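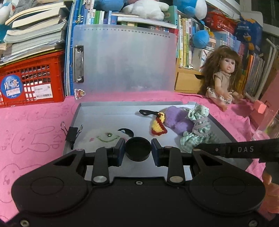

The question of how long a household ought to keep things it no longer uses has occupied this page before, and readers have been kind enough to write in about it. The position set out last year was that an item untouched for 3 years should leave the house. That position is now withdrawn. It took no account of parts. A black round lid, for instance, may go unused for a very long time and still be wanted on the very day its jar comes to light, and a storage case with a frosted lid of its own is a sensible place for it to wait. The rule has accordingly been redrawn, and now applies only to whole objects.

Objects with sentimental value remain outside the rule altogether. It is recommended that they be given one shallow container and no more, and that the container be looked through once a year by the person who filled it.
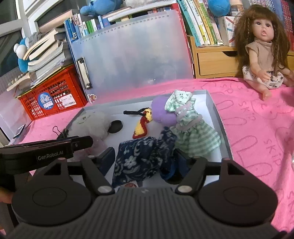 Werkthorpe, November

The council's reuse hall on Chung Street has reopened after 2 months of repairs. Residents may bring up to 30 items on each visit, between nine in the morning and four in the afternoon. Clothing is received at the side door. According to the notice in the porch, the hall passed on 4000 items in its last full year, a figure which does the town credit. Electrical goods are still refused, and the author would ask the council to think again on this point. A working lamp should not have to go to the tip.

Fesari, the repair shop by the bridge, will accept small lamps for a modest fee. Bindetti no longer does so.

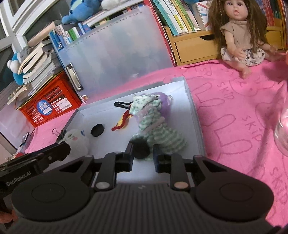

On the keeping of children's things

Soft toys present a particular difficulty. They are seldom worn out when they cease to be wanted, and few shops will take them. It is suggested that the child be consulted first, and that the answer be respected even where it is inconvenient.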